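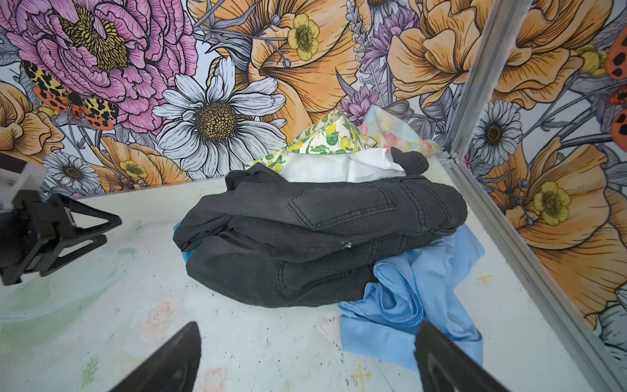 Stultthorpe Rezoning Comments

Written comments submitted on the draft rezoning of the Huda Street depot and the adjoining allotment land in Stultthorpe. Compiled by Annick Vachon and Vivek Lodhi from the public planning file.

Version
Release 2, 30 April 2021. Replaces release 1, in which late submissions were missing.

Contents
comments.csv: 1,120 rows, one per submission
themes.csv: theme codes and their definitions
parcels.geojson: outlines of the 8 parcels named in the draft
letters/: plain text of submissions longer than 300 words

Fields in comments.csv
id: integer, stable between releases
received: month and year only
channel: web, post or meeting
parcel: parcel code, or blank if the comment covers the whole area
stance: support, oppose, mixed or unclear
themes: up to six codes, separated by semicolons
text: comment as submitted, after redaction

Coding
Stance and themes were coded by hand. Nazareno Monti and Pierina Pagano each read every submission on its own, and Annick Vachon settled the disagreements. Stance refers to the draft as published. A comment asking for more affordable homes on the depot land is coded "mixed" unless it plainly accepts or rejects the draft. Petitions count as one row whatever the number of signatures.

Redaction
Names, house numbers, telephone numbers and email addresses were replaced with [removed]. Street names were kept. Comments from firms and tenants' groups keep the name of the organisation.

Known problems
Postal submissions were scanned and converted to text. Handwritten ones contain errors, mostly in street names.
Parcel 6 was split after the draft went out. Earlier comments use the old outline and have not been recoded.
Form letters are not flagged. Matching on the first sentence finds most of them.
The people who wrote in are not a sample of Stultthorpe residents, and stance totals should not be reported as local opinion.

Corrections
Send the row id and the proposed change to Vivek Lodhi. Changes received before the end of May go into release 3.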